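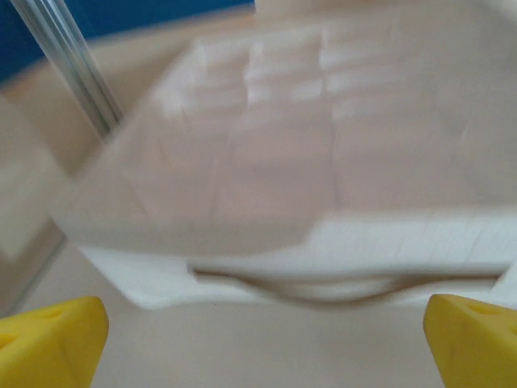

Minutes taken by Lesia Fedoruk, Hisalik reading group, July

Started 2:10 p.m. in the small room at Fenddale. Pouran Salehi in the chair. Last month's minutes passed with one fix: the filter threshold was given in the wrong units.

1. The Skoryk result

Pouran went through the draft. The claim is that a policy trained on a filtered set of wrist camera episodes does as well at putting socks in a drawer organizer as one trained on everything. The full set is 2966 episodes. The Skoryk filter scores each one and keeps 871.

I asked how the score was tuned. It was tuned on the same organizer the policy was later tested with. I do not see how the draft can say "general" in its title after that, and I asked for this to be in the minutes.

Blur came up next. The filter marks down episodes with a lot of motion blur, which sounds fair until you remember that a fast arm makes blurry pictures. We may be throwing out the quick operators and keeping the slow ones. Pouran thinks the effect is small. There is no number for it in the draft, so for now it is an opinion.

2. What counts as a grasp

The draft labels a grasp from finger position alone. With knit fabric the fingers can stop short on a fold, and the label comes out the same whether they have the sock or a pinch of it.

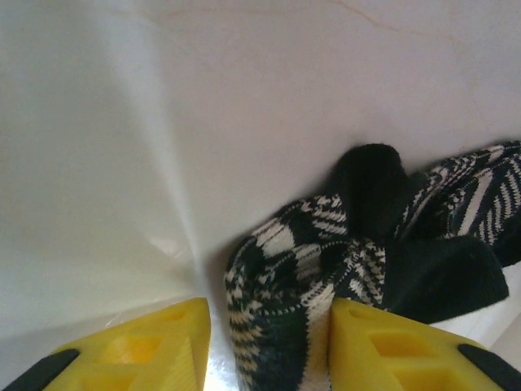 Pouran said that the label is crude but equally crude for both policies, so the comparison still holds even if the success rates are off. That works only if the two policies fail in the same way. Left open.

Jastar, the relabeling tool, was offered as a fix. It needs a person to mark contact by hand. Doing 1000 episodes was thought possible before the fall. I would want two people marking the same ones before trusting any of it.

3. Test runs

There were 131 test runs, split between the two policies. The draft reports the gap as "no significant difference" and then treats that as "the same." Those are different statements. With this few runs a fairly large gap could hide. Pouran agreed to put in the intervals and take out the word "matches."

We also argued over the organizer. Its walls are soft fabric and lean, so a compartment does not keep one shape. The draft calls the target "fixed."

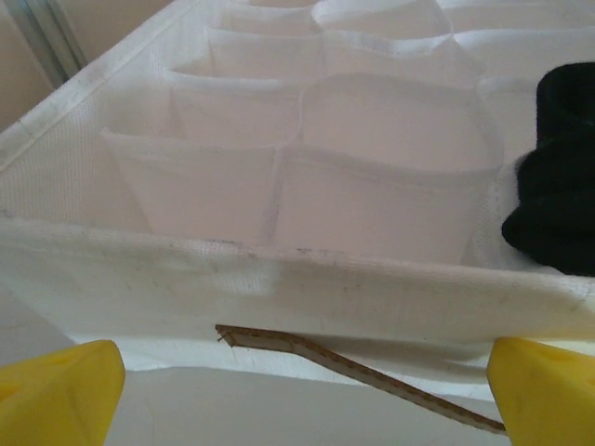
Fig. 3. Front rim of the organizer, cardboard strip below, black sock at right.

4. Empty frames

The filter treats views with nothing between the fingers as idle time and trims them. Some of that must be approach, and the policy has to learn approach from somewhere. Asked for the trimming rule in writing. It is currently one line in a script with no comment.
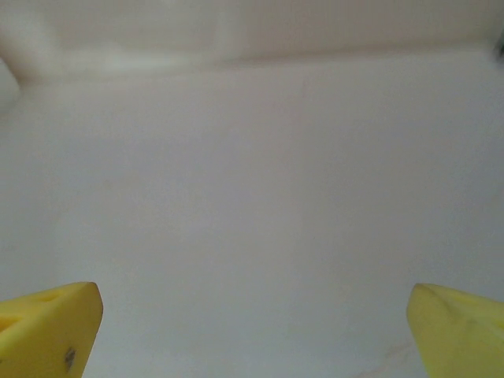

Fig. 4. Fingers apart, nothing held.

5. Actions

Pouran: intervals, new title, blur broken down by operator.
Lesia: draw the Jastar sample, write the marking guide.
Both: rerun the filter with trimming turned off.

The draft does not go out until the rerun is in. Pouran wanted it noted that he would have sent it. Closed 3:25 p.m.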